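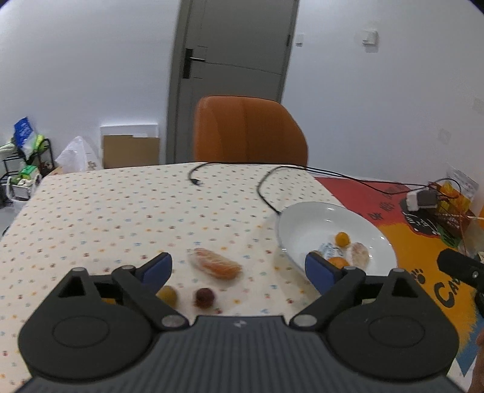 Photo: Colton Lapointe

Pulldale – Sitora
Reviewed by Hélène Wong

Pulldale have been a four-piece since September, when their second guitarist left and they decided to carry on without replacing him. Sitora is the first record made by the smaller lineup. It has eight songs, runs a little under 40 minutes, and was tracked mostly live at Kowalchuk, the same room where they did the debut.

The missing guitar is the first thing you notice. The debut was thick all the way through, with two rhythm parts stacked on nearly every riff, and it could wear you out by the halfway point. On Sitora the bass has moved up to fill the gap. It's distorted, a bit clanky, and louder than the guitar in several places. I like it a lot on the opener, "Salt Ledger," where it carries the main riff alone for a full minute before the drums come in. I like it less on "Twelve Gates," which has a fast picked section that turns to mud on anything but good headphones.

The vocals are mostly the mid-range bark from the first album. There is some clean singing on "Wuvden," the long track that closes side one, and it works better than I expected. The melody is simple and he doesn't push it. The song goes on for eleven minutes and could lose two of them, mainly from the feedback section near the end, but the last riff is the best thing they have written.

Side two is more uneven. "Harrow" and "Cold Count" are both mid-tempo, both in the same tuning, and they sit next to each other, so the record sags there. "1385" picks it back up with three minutes of straight thrash and a solo that sounds improvised. The closer is an instrumental with an acoustic intro, and it's fine.

The drum sound deserves a mention. There is real room on the snare and the kick doesn't click. Plenty of bands at this level still trigger everything, and it's good to hear cymbals that ring out.

The vinyl is a single LP in a plain sleeve with a lyric insert, limited to 800 copies. My copy was flat and quiet apart from a few ticks at the start of side two. The digital version has the same mix and adds a demo of "Harrow" that I prefer to the finished one, mostly for the faster tempo.

If you already own the debut, get this too. If you're new to the band, start with "Wuvden" and then go back to the top of the album.

7.5/10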